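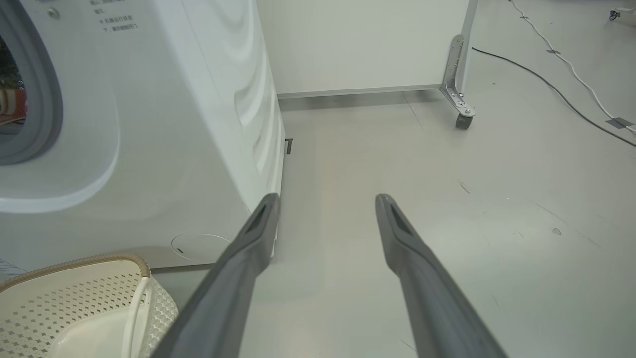
Draining a front-loading washing machine before cleaning the filter

Nima Shahbazi
The round filter cover on our machine is near the floor, and a basin will not fit beneath it. How should the water be drained?

Aisyah Wattimena
Please switch the machine off at the wall and move any laundry basket aside. Place a shallow tray under the cover and open it slowly – a quarter turn, then close and empty.

Babaei
Old towels. Roughly 2 will suffice.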